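Open Morning at the Drastgate Yard

I've wanted to see the inside of Drastgate for years, and on Saturday they finally opened the big shed doors to anyone who cared to walk in! Ifor Probert met us at the slipway and took us straight to the hoist, which had an old wooden ketch hanging in its slings. You could walk right underneath her and look up at the garboards (I did, twice).

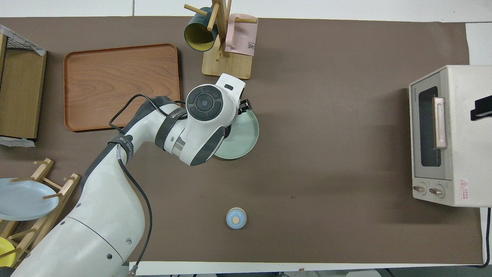 The engine shop was next, and I could have stayed there all day. Fletcher Doolan had a diesel in pieces on the bench, a tired old thing with almost 2000 hours on it, and he let us handle the injectors while he talked about salt, neglect and bad fuel. He was so good on raw water pumps that I came home and ordered an impeller.

After that came the fiberglass bay, where a sloop called Meng was having blisters ground out below the waterline. Dusty, noisy, wonderful. Then coffee on the dock, and a long talk with a couple who keep their boat up at Graltov and had driven down just for the varnish demonstration. 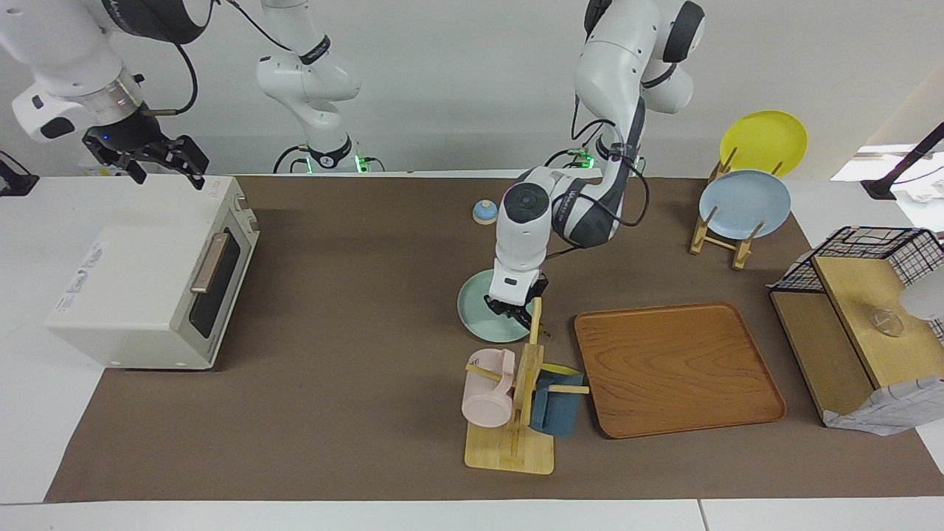
Can you work on your own boat there?

Owners are welcome to do their own sanding and bottom paint in the outside rows, but anything involving the hoist is left to the yard crew. Ask for Ifor at the office before you bring her in.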